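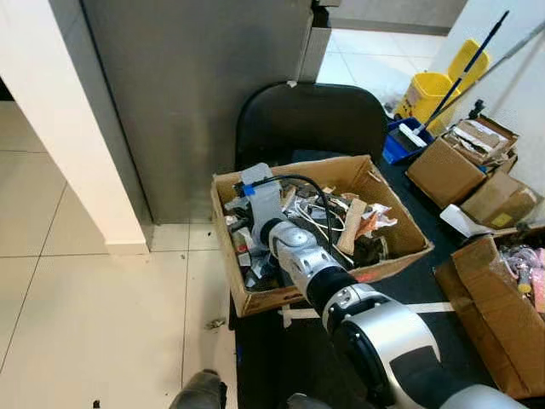
December, grippers, and too much coffee

Got in before eight and Jamshid was already on the floor by the scrap box, talking to it. We've put this off for two weeks, so today was the day: stock gripper against the printed one, same arm, same junk, and whichever one annoys us least gets to go on the Prendent work in the new year.

The stock one went first, in the box. I love the box! It's all the stuff we never got around to throwing out - cable, crumpled paper, bits of gray plastic, a strip of wood - and it's so much meaner than anything I'd set up on purpose. Everything is tangled up with everything else, so you go for one thing and get four (or you get the thin white cable, again, and then you own it forever). Jamshid drove and I wrote down the numbers. We'd planned on 400 tries and stopped at 374 when my hand cramped up and he got hungry, and Yee-man says that's plenty for a comparison anyway.

My feeling, before I look at the log properly: it's strong and it's dumb. It'll hang on to anything once it has it, but coming down at an angle next to the walls of the box it's just a bit too wide, and you spend half your time backing out and trying from the other side. Also the closing speed is set to something silly. I wanted to turn it down from 400 to 300 and Jamshid said no, not in the middle of a run, and he was right and I was grumpy about it.

Lunch was noodles from the place with the bad door. Ngan-ling came along and told us the whole Clostar story from the beginning, which I'd only heard in pieces. I'm not writing it down here but wow.

Then the printed one. Changing over took 21 minutes, and I'd told Roos ten, so I owe her a coffee. Most of that was me hunting for one screw. We're still holding part of it together with blue tape and I know, I know, Wen-hsiung has been asking me to redo those brackets since forever. He's probably going to read the log and see the word "tape" and come find me.

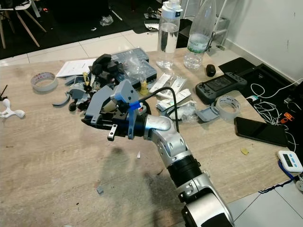
For this one I wanted the table first, because I trust it a lot less and I'd like to see what the fingers are doing before I shove them into a box. Small stuff off a flat surface is where it's supposed to shine, and for the first hour I really thought we had something. It gets in under thin pieces that the stock one only pushes around! Then I got cocky and went for heavier parts and you could see the plates flex a little every time, and the cable on top kept bugging me on the wrist turns. It needs a clip, or a shorter cable, or both.

Yee-man stopped by and wanted to know why we weren't running the Gotance controller on both, so that the comparison would be fair. We are! It's just labeled wrong in the config, still says Su from the last setup. Fixed that before I left, so if anyone wonders why the name changes halfway through the log, it was me.

No winner yet. Jamshid likes the stock one, I like mine (of course I do, I drew it), and Roos says put printed fingertips on the stock body and quit arguing. I hate how sensible that is. I've got a tip sketched on the back of a receipt and I'll print two tomorrow if the machine's free, one short and one with the little hook.

Still have to clear that table. Tomorrow.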